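Color Mixing with Two Solutions: Bench Setup and Procedure
Virwood Learning Center, Teaching Laboratory Handbook
Prepared by Etenesh Asfaw; reviewed by Kedir Tesfamariam

Purpose

This page sets out the standard bench arrangement for the introductory color mixing exercise. It applies to all sections that meet in the Ritchie Room. Instructors who wish to use a different arrangement should speak with the laboratory office before the session begins.

Before You Start

Wear safety glasses and gloves. Food dye is the only coloring approved for this exercise, but it will stain skin and clothing. Wipe the table with a damp cloth and let it dry. Bags, notebooks and phones belong on the shelves by the door.

Prepare the stock solutions in the prep room. Add 9 drops of dye to 900 milliliters of tap water and stir until the color is even. Make one bottle of blue and one of orange-red. Label each bottle with the color and your initials. Stock may be kept for one week.

Setting the Bench

1. Place the clear test tube rack toward the back of the table, with its long side facing you.

2. Using a clean pipette for each color, transfer 10 milliliters of stock into each of two test tubes. Do this over the prep room sink.

3. Stand the blue tube toward the left of the rack and the orange-red tube near the right end. Leave the holes between them empty, so that each tube can be lifted without touching the other.

4. Set a clean, empty glass beaker in front of the rack, near the middle of the table.

5. Put a paper cup to the left of the rack. It will receive used pipette tips and paper towel scraps. Liquids must not be poured into it.

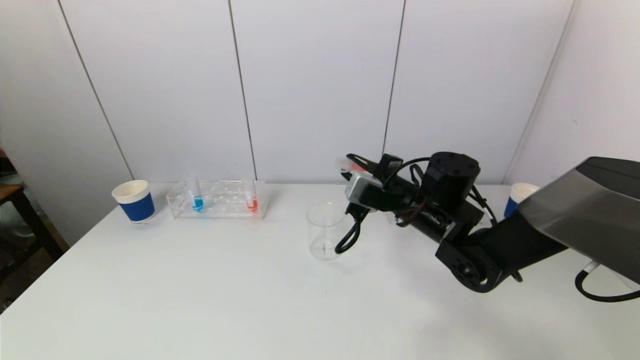
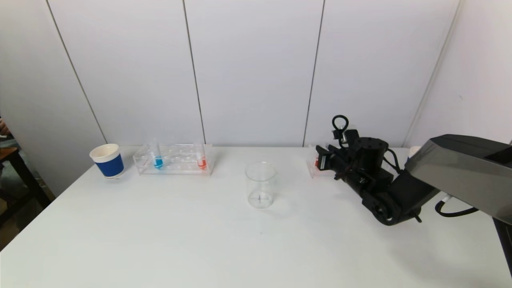

Mixing

6. Lift the blue tube by its upper part and pour slowly down the inside wall of the beaker. Return the tube to the same hole.

7. Record the color in the beaker before going further. Use the Elora color card and write down the number of the closest square.

8. Pour in half of the orange-red liquid. Swirl the beaker gently, wait until the liquid is still, and record the color again.

9. Add the remainder and take a final reading. Hold a sheet of white paper behind the beaker if the color is difficult to judge.

Results are entered on Form 184. Each reading should be made by one person and checked by another. If the two disagree, record both numbers.

Cleaning Up

Pour the mixture down the sink with plenty of running water. Rinse the beaker and both tubes three times, then invert them on the drying rack. The test tube rack should be washed by hand in lukewarm water. Do not use alcohol or acetone on it, as these can cloud or crack acrylic.

Replacement tubes are kept in the lower cabinet. Report any chipped glassware to Zinash Araya in the laboratory office.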